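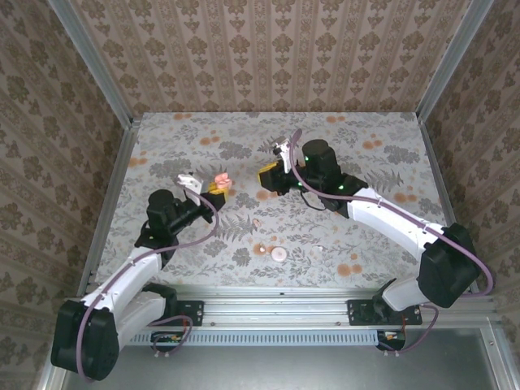 Home | Forums | Reviews | Marketplace | Log in
Print this thread | E-mail this thread

Pevumero two-arm kit – worth it?
Posted by gluegunrandy, August 2025

Anyone here running the Pevumero kit? I'm looking at the full cell version, two arms on the front rail, and I keep going back and forth. Bromia has it for 20 percent off if you take the Plillov grippers with it. I mostly want it for handing small parts from one arm to the other.

tinplate_marg wrote:
Had mine since June and I love it! The arms were bolted on and moving the first evening (the manual is thin, but the wiring diagram is good). Get the Plillov grippers. The stock ones are fine for blocks and useless for anything the size of a coin.

olddogbench wrote:
Going to disagree with marg. The grippers are nice, sure, but those purple cables drive me nuts. They loop way out past the wrist, and if you don't plan your moves around them they snag. I re-routed mine twice. For that money I expect them tucked in.

tinplate_marg wrote:
Mine never snagged once. Did you clip them along the base?

olddogbench wrote:
Yep, clipped. It's the slack up at the wrist that gets me, when both arms are reaching in to the middle.

gluegunrandy wrote:
Good to know. How about flat stuff? Can it pick a thin disk off the table?

sevenstitches wrote:
Sometimes. I tried 11 picks on a flat plastic disk and got nine – the other two it just pushed the thing along. A bit of soft cloth on the table helped mine a lot. Bumpy or rounded pieces are way easier.

Also look hard at the control boards. Mine sit out in the open under the rail and I dropped a screw on one. Olaniyan sells a cover set, kind of pricey, but I bought it the next day.

olddogbench wrote:
See, a cover should come in the box.

tinplate_marg wrote:
OK, that one I'll give you.

gluegunrandy wrote:
Bromia quoted me 556 shipped with the grippers, no cover. I think I'm going for it. Does the Olaniyan set fit with the vent strip on, or do I have to pull it?

sevenstitches wrote:
Leave it on. You do need the short bolts though, and they're not in the bag.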